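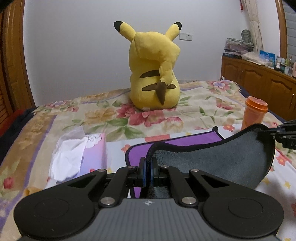

Condus es el club de robótica de Cadberg y llevamos 15 años, que se dice pronto. Empezamos con motores y sensores de línea, ahora el grupo mayor trabaja manipulación con dos pinzas: telas, ropa, cosas blandas. Lo difícil, vamos. Un paño de dos caras, morada y gris, cogido por el ribete negro con una pinza y por la esquina con la otra, da para muchas tardes de discusión sobre ángulos de agarre. Y encima de una cama, con sábana de florecitas y un Pikachu de peluche de espaldas, que las casas son así – nada de mesas de laboratorio.

Quiénes somos. Coordina Glenys Bright, ingeniera, en Cadberg desde siempre. Grupos de 6 como mucho, a partir de secundaria. El curso pasado casi 100 inscritos entre todos los niveles. No hace falta saber programar, se aprende aqui. 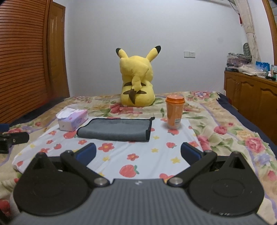
Foto: archivo Club Condus

Proyecto del año: Pukulach. Doblar paños pequeños y dejarlos planos, con el doblez limpio, entre objetos de diario – pañuelos, un vaso naranja con tapa – sin tirar nada. Lo presentamos en mayo en la muestra Grimshaw, categoría escolar. Memoria, código y cuaderno de fallos, todo lo escriben los alumnos.

Inscripciones abiertas. Aula 112, por las tardes a partir de las 6. Preguntar por Glenys o dejar nota en secretaria. Los horarios de primavera los colgaremos en cuanto esten.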